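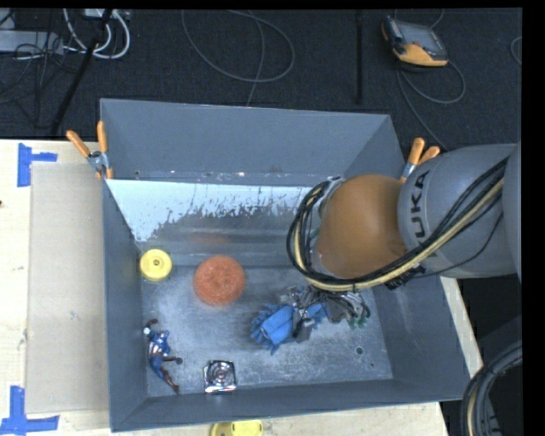

*KUKA arm reaching into a metal bin.*

Home | Files | Changelog | Issues | Wiki

# Gilora: a tidy list of old video game manuals

Hello! I've been typing up the details of video game instruction manuals for longer than I'd like to admit, and Gilora is where they all live now. It's a plain CSV with one row per manual, 3,000 rows so far, mostly 16-bit cartridge games with a fair few oddities from the home computer side (I can't resist a fold-out keyboard overlay).

## What's in a row

- `title`: as printed on the cover, silly punctuation and all
- `publisher`: as printed, so the same company may turn up under two spellings
- `pages`: covers included
- `languages`: two-letter codes, split with semicolons
- `colour`: yes, no or part
- `story`: yes if there's a plot section before the controls
- `notes`: anything I felt like writing down

The `notes` column is a mess and I'm rather fond of it. Phone numbers for long-dead hint lines, passwords somebody pencilled in the back, that sort of thing. Please don't try to parse it!

## Where it came from

Most rows are from my own shelves. Another 56 came from Su-chen Tseng, who very kindly sent me hers in one enormous spreadsheet, and those have `SCT` in the notes. She counts pages without the covers, so I've added four to each of hers.

## Known problems

- 70 rows have no page count (missing staples, missing middles).
- Bistwood reprinted its manuals in black and white for the budget range, and I didn't separate the two printings until December. Treat `colour` with suspicion there.
- Anything with an accent in the title may look odd if you open the file in a spreadsheet. Import it as UTF-8 and you should be fine.

## Using it

Start with `sample.csv`, it's the first 100 rows and opens in anything. The full file is `gilora.csv`. Do what you like with either, though a mention would be lovely. Corrections go in Issues, and a photo of the back page helps me no end.

Related

- Pop: box art colours by year
- Mullia: cartridge label scans
- Bistwood budget range checklist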